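Entering a Rain-Interrupted Match in the Cluncombe League Scorebook

Updated 1 Feb 2018

These notes cover limited-overs matches shortened by weather. They assume you can already keep an ordinary card and have the league scorebook open at the innings page.

1. Stopping play

When the umpires take the players off, write the clock time in the margin beside the last ball bowled. Note the score, wickets down and overs completed, including any part over. If the over is unfinished, leave it open and do not rule it off. Both scorers should agree these figures before leaving the box.

2. Working out lost time

Time lost runs from the moment play stops to the moment it restarts. A scheduled interval taken during the stoppage is not counted. League rules give an allowance of 12 minutes per match before overs are deducted. After that, take off one over for every full four minutes lost.

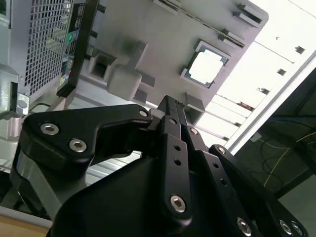
Part minutes are ignored. If there are 2 stoppages in the same innings, add them together first and apply the allowance once. In the July fixture between Usberg and Amundsen the allowance was applied twice, and the visitors batted for three overs too many.

3. Revising the target

The umpires give the revised target to both captains and both scorers. Write it at the head of the second innings with the new number of overs, and strike through the old figures with a single line. Do not rub them out. Check the bowling limits as well: no bowler may exceed one fifth of the revised overs, rounded up.

4. Restarting

Enter the restart time under the stop time. Confirm which bowler is to complete the open over and which batter is on strike.

5. Abandoned matches

If play cannot resume, write "Abandoned" across the result box with the time. Both scorers sign.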